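Stistora Makers' Hall - Walk-Round Safety Checklist, with Comments
Checked by Rungnapa Inthanon, 27th January 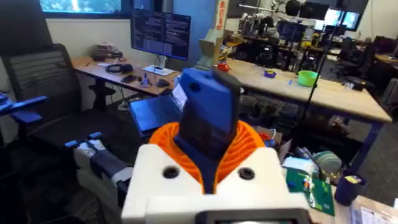
I do this walk every winter before the pottery and weaving classes start up again, and I have to say it was a pleasure this time! So much from last year's list has been fixed. Marks are OK, FIX (before classes start) or WATCH (look again next visit).

DOORS AND WAYS OUT

1. Front doors open fully and stay open on the catch - OK
Lovely smooth action now. The new closer is a huge improvement on the old one, which used to slam on people carrying clay.

2. Back door opens from inside without a key - OK
Tried it with my elbow and both hands full. Opens first time.

3. Exit signs lit - FIX
The one by the Bamia room is dark. I swapped the tube with the spare from the cupboard and it stayed dark, so it needs an electrician.

4. Hallway clear to full width - WATCH
Clear today apart from two folding tables leaning by the coat hooks. Please, please put them back on the cart after the market. They slide.

FIRE

5. Extinguishers in place, pins in, needles in the green - OK
All good, and the tags are finally readable. Thank you to whoever rewrote them in marker!

6. Fire blanket in kitchen - OK
Still in its pouch, tabs hanging down where you can grab them.

7. Alarm test - OK
Pressed the call point by the stairs. You can hear it in the glaze store with the door shut, and last winter you couldn't.

8. Panel log filled in - FIX
Nothing written since the start of January. Sunee Thaweesak has the pen and the book at the front desk, so it's a short walk.

KILN ROOM

9. Shelves and props kept off the kiln lid - OK

10. Nothing stored against the kiln - FIX
A stack of flattened boxes had crept in behind it. I moved them to recycling but would like a painted line on the floor so we all know where to stop.

11. Fan switches on with the kiln - OK
Strong pull. I held up a strip of tissue and it went straight to the grille - very satisfying.

12. Gloves and tinted glasses on the hook - WATCH
Gloves are fine. The glasses are scratched enough that I would buy another pair this season.

ELECTRICAL

13. Cords and plugs in good shape - FIX
The Bang radio in the weaving room has tape on its cord. Out of use until the cord is replaced. (I know, I like it too.)

14. Power strips not plugged into each other - OK
First clean pass on this one ever. I did a small dance.

15. Breaker panel door shuts and circuits are labeled - OK
Circuit for room 136 still says "piano." Harmless, though a fresh label would help a stranger.

FLOORS AND STORAGE

16. Stair treads and handrail tight - OK
The Carkolitz treads are holding up beautifully, even on the bottom step where everybody turns.

17. High shelves secured to wall - WATCH
Yarn shelf has one loose bracket at the left end. Tightened by hand, needs a longer screw.

18. First aid box complete - FIX
Short on the wide bandages and the eye wash expires soon. Restock both.

Next visit: I'll come back for the FIX items once Sunee lets me know the electrician has been. Leave the kiln room key in the desk drawer.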